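Hamis (film)

Last edited Jul 3, 2016

Hamis is a low-budget horror film set over one long weekend in a farmhouse outside the town of Busness. I've been looking after this entry for a while and I've seen the movie more times than is probably healthy, so please forgive me if I ramble (I will). It runs long for what it is, but the first hour is as good as anything in the haunted-house line.

Plot

Spoilers from here on. Two sisters come back to the family farm in April to clear it out before the sale. The older one wants it done by Sunday night. The younger one keeps stopping to read old letters, and in one of them she finds a list of house rules written by their grandmother: don't leave a meal unfinished, don't answer the cellar door, don't say the name of the field. They laugh at it, of course, and then the older sister scrapes her dinner into the trash and the knocking starts.

What I love is how slow it all is! For a good stretch you get a knock, then a cup moved, then somebody breathing on the phone line. The field turns out to be the Hamis of the title, and the family has been feeding it for generations. By the time the younger sister works out what the sale would mean, the buyer is already walking the fence line with a flashlight.

Production

The film was the second feature from Skillia, a tiny outfit that had only made a ghost anthology before this. They shot it in 33 days, nearly all of it inside the one house, and most of the cellar scenes were done on a set built in a barn next door. The corn was real, and the crew had to hurry because the farmer next door wanted to cut it. 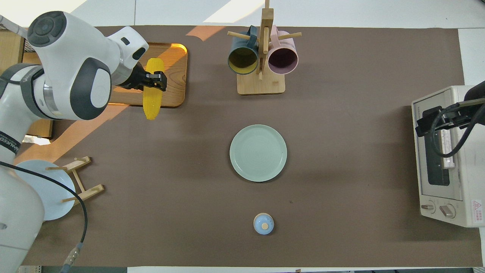 An ear of yellow corn above a wooden tray.

The sound is the part fans bring up first. There's hardly any music in the first half - you get wind, floorboards, a refrigerator humming - and when the score does come in it's one low string note that goes on until you want to leave the room. The knocking was recorded on the real cellar door.

Release

Hamis had its first showing at the Sugiyama, a single-screen theater with about 700 seats, and it was close to full. I was up in the balcony and a man behind me yelled at the cellar scene, which set off the whole row. It played there for two weeks and then went straight to disc. The first disc is very dark (turn your brightness up), and the later one fixes that but drops the commentary, so I ended up keeping both.

Reception

Reviews were mixed. The people who liked it praised the two leads and the patience of the opening, and the people who didn't mostly complained about the last ten minutes, when you finally get a good look at the thing in the field. I'm with them there. It's a man in a suit and it moves like a man in a suit - the shadow on the barn wall was so much scarier.

Differences between versions

The theater cut ends on the older sister setting the table. The disc adds a short scene after that, with the buyer's car still parked by the gate and its door open. I've never decided which I prefer. The disc also trims the phone call in the middle, and if anyone has the full call written out, please add it to this section.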